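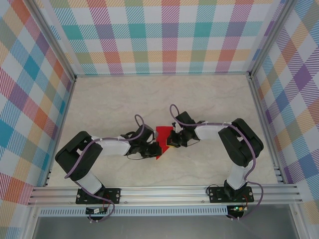
Big checks in small spaces

The pattern shop at the back of the Echeverri building in Flastville opens at nine, and by twenty past the cutting table is covered. The woman who runs it has sold wall coverings and furnishing cloth from the same counter for 12 years. Before that she hung paper for a living. She keeps 198 patterns on the sample rack and says she could do without half of them.

We talked in September, mostly about plaid, and mostly about using it inside things: the backs of shelves, the insides of cupboards, three-sided nooks and open-topped boxes where the walls get covered and the floor is left plain.

"People think a big check needs a big room," she said. "I'd say it's easier in a small one. You can see all of it at once and you know where it starts and stops."

The plaid she likes best for this has a white ground with teal, purple, pink, red, orange, yellow, green and light blue running across it. It is a loud pattern on the roll. Used on three walls above a pale cream surface with a bit of grey marbling in it, she thinks it settles down.

"The floor does that. If you put a pattern on the bottom as well, you don't know what you're looking at. Cream is good. A faint vein is fine. I wouldn't go to a strong marble, where the vein is dark, because then you've got lines going everywhere."

I asked about white. She said white was all right but tended to look unfinished beside a white-ground check, and that she steered people to something a shade warmer.

Most of the questions she gets are about corners. Her advice is to begin with the back wall and put a full square in the middle of it, then work out to each side. Whatever is left over at the corner gets carried around onto the side wall.

"You won't get a perfect match on both sides unless the width happens to suit the repeat. Pick the side you'll see more of and match that one. I've had customers in here close to tears over a corner that ends up behind a lamp."

She also warns people that the side walls won't look like the back one. From the front you see them on a slant, so the squares stretch out and the colours seem to bunch together. A purple or an orange that looked modest on the sample can come forward quite a lot. She tells customers to fold the sample into a U, stand it on the counter and look at it from where they'd be standing at home.

Corner trim is another matter of taste. She used to cover raw edges with a strip of the same pattern, and has gone off it. Now she likes a plain metal corner, silver for preference, with a thin grey line where the wall meets the floor.

"It gives your eye somewhere to rest. And if you've cut the edge badly the metal hides it. I cut plenty badly when I started."

On cloth versus paper she has no firm view. Cloth forgives a rough board and can be pulled a little to straighten a line, though if you pull too hard the checks bow. Paper stays square but shows every bump. For cloth she uses spray adhesive in short passes and smooths from the centre. For paper she uses the Brasitz paste they stock behind the counter, mixed thinner than the packet says. She lets either one sit overnight before trimming the top.

We got on to what to put inside. Her answer was one colour, plain, with a definite outline.

"Red's very good. A red arrow, a lightning bolt, anything with a few angles on it. There's red in the check already so it belongs there, but it's a solid piece, and you see it straight off. Black will stand out as well. What gets lost is anything small and multicoloured."

The shop measures its plaid stock once a year. The last total was 2,702 metres, which she read to me off the wall calendar. More of it goes to people lining furniture and boxes than to people doing rooms, and she has started cutting half-metre lengths because of that. It used to be a full metre or nothing. Offcuts go in a bin by the door, 3 dollars each, and you have to dig.

She is less keen on the muted plaids that the Grenen range brought in last winter, all oatmeal and slate. They sell. She has them near the window.

"They're nice enough. Somebody asked me which would hide marks best and I had to say the bright one. All those colours crossing over, you could put a thumbprint on it and never find it again."

Asked what she would tell a person doing their first one, she said to buy an extra half metre and to change the knife blade before the first cut. Then a customer came in with a drawer under his arm, wanting it lined, and she went to find the tape measure.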